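# Grisura Home Pack, second edition: a review

Price: £84 a year for a single seat, through Virkport
Made by: Bristent
Reviewed on: a desktop that was expensive when I bought it

I have been paying for houses I can't live in for a while now. Grisura is the fourth set of simulated homes I've licensed, and the first where I stopped swearing at the furniture inside a week, so it gets a longer write-up than the others did.

What you get is a folder of furnished interiors, a library of household objects to strew about in them, and a two-armed humanoid to do the strewing. You can drive the robot yourself with a headset or hand it over to whatever policy you happen to be training. Bristent also throws in a set of ready-made tidying and carrying tasks, with scoring. The scoring is the weak part and I'll get to it.

## Getting it going

Installation took me most of a Tuesday. The manual runs to 86 pages and a good many of those are about licensing. The instructions for bringing in your own robot are on one page, near the back, and assume you've already done it.

The trouble was the joint limits file, which wants its angles in radians for the arms and in degrees for the neck. My robot spent its first hour in a very nice living room looking at the back of its own shoulders. I wrote to support at half past nine at night and had a reply from Mikkel Bech before breakfast, with a corrected file and an apology that read as though he had sent it many times before.

After that it ran well. Scenes load in the time it takes to stand up and decide against making tea. I've had two crashes, both when I dropped far too many objects into one kitchen to see what would happen, and what happened was fair enough.

## The houses

Most simulated homes look as if they were furnished by someone who had read about homes. There's a sofa marooned in the exact centre of the room, a lamp the size of a child, and a door that leads to grey nothing. Grisura's are better than that. They have the faintly smug air of a holiday let, but they hang together, and you can get from one room to another without falling out of the world.

I've done nearly all my carrying tests in the same place, one with a hallway and a big living room, and I now know it better than I know my sister's flat.
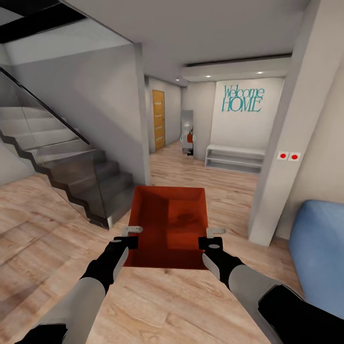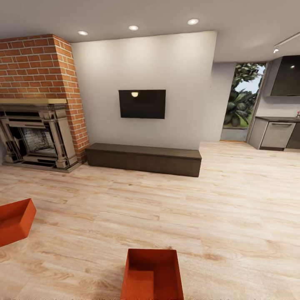 Collision is where these packs usually come apart, so I spent a good few evenings trying to break it. Stairs are the classic. In my last set, the robot's elbow would pass straight through the banister and come back with part of it attached. The staircase in Grisura's hall has a smoky glass side and a zigzag run of dark steps, which is a mean thing to put in front of a depth estimator, and the arms stopped dead at the glass every time I swung them into it. The tall mirror at the far end of the corridor reflects the robot properly too, tray and all. My detector promptly reported a second robot carrying a second tray and became quite interested in it. I count that in the pack's favour, though I didn't at eleven at night.

The brick chimney breast and its fussy fireplace are solid as well, mouldings included. You can rest a gripper on the mantel shelf. I can't think why you'd want to, but I did it several times.

## The objects

The library has 1,139 objects in it, according to the index, and the quality wobbles. Trays and boxes are very good. They have proper rims with proper thickness, and a two-handed grip on the near corners feels believable when you lift. Nothing skates out of the fingers and nothing welds itself to them either.

Soft things are poor. Cushions behave like bread. A towel can be picked up, but it keeps its shape throughout, and you carry it away like a warrant. If your work is laundry, spend your money elsewhere.

Drawers and cupboards open where Bristent has rigged them to open, and they're fiddly about where you pull. The dishwasher bar wants a grip dead in the middle. Amber Bainbridge, who shares my licence server and has more patience, tells me this can be loosened in a settings file. I've found the file. I haven't found the setting.

## The scoring

Each task is marked on whether the object arrives, how long it took, and something called "poise". Poise isn't defined in the manual. As far as I can tell it's a smoothness measure with a penalty for touching walls, but I once had a very high mark for a run in which the robot put a tray down, stood over it and did nothing until the clock ran out. Perhaps that is poise. I've switched it off and written my own measure, and I'd suggest doing the same.

The time score is fine. The arrival score is generous at the edges: half a box inside the target zone counts as a whole box delivered, an attitude I recognise from couriers.

## Should you buy it

For rigid things carried through believable rooms, yes, and the price is fair for one seat. Extra seats are dearer than they ought to be, and Virkport's checkout will try to sell you a warehouse pack twice on the way out. Say no twice.

Check your graphics card against the list first. Mine is on it, one row from the bottom, and the fans have been audible from the landing all November.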